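Clearing the desk, part two

I said in February that I would get the desk down to what I use, and then I didn't touch it for weeks. Last night I did the top. The drawers are still a mess and will stay one for now.

Everything came off first. I put it all on the bed so I couldn't go to sleep without dealing with it, a trick I got from Rosimeire Araújo when we shared the apartment on Detcombe. Most of the pile was paper. There was a water bill for $1,157 from the year the pipe broke, which I kept, and a stack of takeout menus, which I didn't. Three pens worked. I had two staplers and no staples.

Then I washed the surface with dish soap and a rag. I had been using a spray for years and it left a film that grabbed dust. Soap took it off in two passes, with plain water after. The ring from my coffee cup needed baking soda and came up in 10 minutes.

The part I spent the most time thinking about was the mouse and what goes under it. For a long while I used a mouse straight on the desktop. It worked fine most days, but the finish wore dull in one patch and the pointer skipped whenever there were crumbs. A mat fixed both. I like a plain dark one on a light table. It's easy to see when it needs wiping, and it marks off a spot where I don't set down cups.
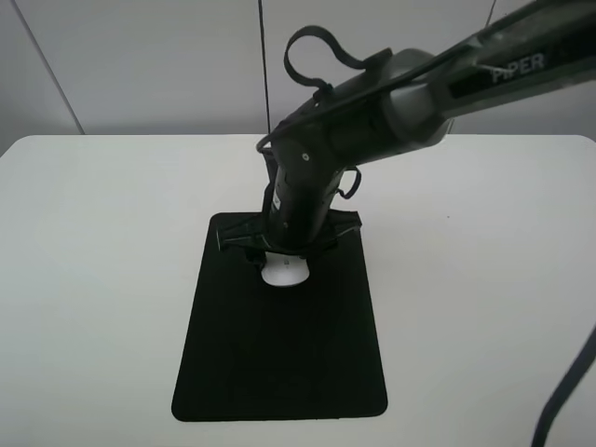 Do you need a big mat?

Get one big enough that you don't run off the side in normal use, and no bigger. I tried one of those desk-length ones and ended up putting mail on it. A small rectangle is plenty if your pointer speed is set a notch higher.

Cleaning the mat depends on what it's made of. The cloth one I had before went in the sink with a little shampoo and took all night to dry on the shower rod. A hard one only needs a damp rag. Either way I do the bottom too. Grit under there scratches the table.

For the mouse itself I take a dry toothpick around the seams and a barely damp cloth over the top. White ones show gray where your palm sits. Rubbing alcohol gets that off, but use very little and keep it away from any printing.

Cables are the piece I haven't solved. Carter Penner next door uses bread bag clips to label his and screws little hooks under the desktop. I don't want holes in mine, so I'm trying adhesive clips along the back edge. Two have already let go. I may have put them up before the wood was dry.

What went back on the desk: the lamp, the keyboard, the mouse and mat, one cup of pens, and a notebook. The printer moved to the closet shelf. I print 10 pages a year, mostly return labels, so walking over there is no hardship.

Next up is the top drawer, where the two staplers are now.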